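14/11/2021
Dye notebook, back bench

Picked up the onion skin series again after the gap since July. The aim is the same as before: get the yellow-orange on wool to hold through washing without the brown cast that showed up in the first lot.

Scoured 100 g of the Wuven two-ply in the big enamel pot. Neutral soap, brought up slowly, left to cool in the pot overnight. The rinse water was still cloudy on the second change, so I did a third. Adom thinks the mill oil on this yarn is heavier than on the last cones and I agree with him. It has a smell when it gets warm.

Mordant was alum with a little cream of tartar. I used the Vostis alum and not the old tub, which has gone lumpy and may have taken up water. Weighed it twice. Skeins went in damp, 1 hour at a low simmer, then out and squeezed. Half of them went straight to the dye and half are bagged in the fridge. Imani wants to know if resting the mordant for a few days makes any difference, and I have never tested it properly.

Dye bath: dry yellow skins only, red skins picked out this time. Soaked overnight, simmered an hour, strained through cloth. Bath color was a dark tea. I kept the temperature lower than in July. I am fairly sure the brown came from letting it boil while I was on the phone with Bamer about the late order.

Pulled skeins at intervals:
A – 5 min. Pale straw. Uneven near the ties.
B – 23 min. Clear yellow, the best of the lot to my eye.
C – 1 hour. Orange, slightly dull.
D – left in to cool with the bath. Rust. Kekeli likes it. I don't, but it would sell.

Tied too tight again on A. Use the loose figure eight, and use cotton, since the acrylic ties leave a white ring that no amount of stirring gets rid of.

Haziq asked whether we could do a red from the kitchen to go with the yellow for the class handout. I told him no on tomato, same as beets. The color is pretty in the bowl and does not stay on the fiber. I will put a line about it in the handout so people don't waste a good skein on it.

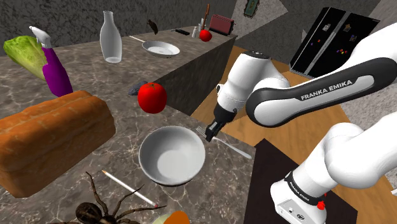 Tomato and white bowl on the counter. Not a dye source.

If we need a red it will have to be madder. There is a bag of chopped root from Bermúdez on the top shelf, opened, date not marked. Try a small bath with 5 g before promising anything. Chalk in the water if it comes out too orange. Our tap water is soft.

Wash test on B and C: hand wash, same neutral soap, lukewarm, laid flat on undyed cotton. A faint yellow mark under C, none under B. Repeat on all four once they have hung for a week. Light test strips are cut and half covered with card, taped in the south window. Please don't move them. The last set ended up behind the radiator and told us nothing.

Iron afterbath not done. The small pot still has iron in it from Grethe's gray samples and needs a proper scrub before anything yellow goes near it. Marked the lid.

To do:
Order more cotton tie yarn.
New lid label for the old alum, or throw it out.
Ask Grethe for her gray recipe, the page is missing from the binder.
Dye the rested skeins and compare with B, same bath strength, same time.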